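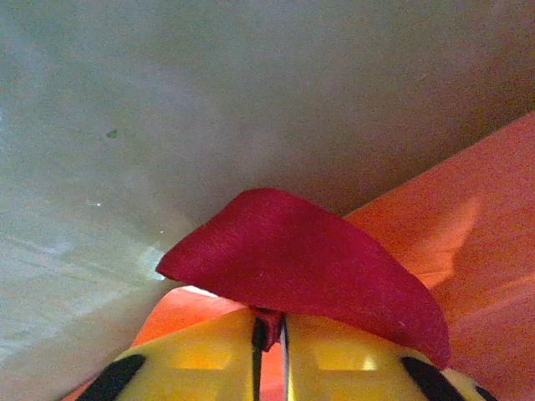 13 May 2022
By Mawar Wijaya
Last updated: October 2022
Reading time: 4 minutes

4. Classroom procedure and data collection

4.1 Setting

The project ran as an optional module at Nemelen, open to students in the final two years. Thirteen had put their names down by the first session, and all of them stayed to the end. Most had written a little code before. A few had built small wheeled robots at the Fendedham summer school, but none had worked with an arm or with soft material. The module lasted 10 sessions, each two hours long, with a short break that was usually spent tidying up cables.

Students worked in small groups. Each group had one turn per session at driving the arm and spent the remaining time labelling its own recordings or preparing pieces for the next turn. We had planned for the groups to stay fixed. In practice they changed after the third session, when two students asked to move so that they could work on the labelling tool, which we called Oei.

4.2 Task

The task was to pick up a flat, soft piece with a two-fingered gripper, hold it clear of the table and set it down on a coloured sheet. The pieces were cut with a rounded main part and a narrow tab at the base. Students were told to grip the tab and leave the rounded part free. They were not told how far along the tab to close the fingers, or at what angle to approach it.

Soft pieces were chosen over blocks after a trial with the previous year's group. Blocks were too easy. The students had stopped looking at the camera view after a few attempts and were driving the arm by watching the table. With a soft piece the view from the wrist matters more, as the piece can fold or turn in the fingers in ways that are hard to see from a chair at the side.

Figure 1 gives the wrist view during a hold. The red piece is gripped by its tab between the yellow fingers, with the rounded part arching above them and its right side drooping past the right finger. The orange sheet is behind. Students gave this kind of hold the label "upright, side low". The label was their own suggestion and replaced our earlier one, "partial droop", which two groups had been using to mean different things.

Figure 1. Wrist camera view of a red piece held by its tab, with the orange sheet and the pale surface behind it.

4.3 Recording and labelling

Every attempt was recorded from the moment the student pressed the start key until the fingers opened again. This gave 3,242 attempts over the whole module. We removed over 900 of them before analysis. Most of those were very short recordings in which the start key had been pressed by mistake, and the rest came from a single session in which the clock on the recording computer had been set wrongly and the camera and arm data could not be matched.

Labels were added in Oei by the group that had made the recording and then checked by a second group. The checkers could not see the first label until they had entered their own. Where the two differed, the groups talked it over and agreed on one — or marked the attempt as unclear, a choice we had added after the second session at the students' request.

Glare on the table caused some trouble. The pale surface reflected the room lights, and bright patches appeared in the camera view that moved as the arm moved. One group wrote a short script to mask these patches. It worked well on the plain surface but also removed lighter parts of the orange sheet, so the script was kept as an exercise and was not used on the final data.

4.4 Changes made during the module

The driving speed was lowered after the first session. Students had been closing the fingers too early and pushing the piece along the table. At the lower speed they complained of boredom, and in the sixth session we let each group set its own limit. All but one chose a value between the two we had used.

We also dropped the written quiz planned for the halfway point and used the time for a visit from the Brornunstead group, who had run a similar module with a suction tool. Their students brought their own labels, and the comparison between the two sets is reported in Section 5.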